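What an Open Day Should Show

Public demonstrations of robotics have tended toward spectacle. The open day held in May at the Kandotow workshop took a more modest course, and other institutions would do well to consider it.

Visitors were admitted in groups of 8 and given time to stand close to the benches. At the Rengifo station, the task was the handling of small cloths by two arms set opposite one another. Folding is dull work to a person and hard work for a machine, and the staff said so plainly. They reported that 100 practice runs had been made with striped cloth before the doors opened, and that many had failed. 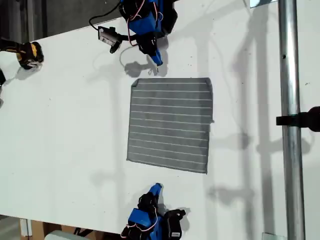
Such candor is worth more than a polished routine. A visitor who is told how often a task goes wrong leaves with a fair idea of what automation can do at present – and of what it cannot. The earlier event at Broltent drew 500 people and offered them five minutes each behind a rope. Few questions were asked, and fewer were answered.

It is our view that public workshops should publish their failure counts, keep groups small and allow staff to speak freely. Kanotwood has announced an open day of its own for the fall. We urge its organizers to follow the Kandotow model.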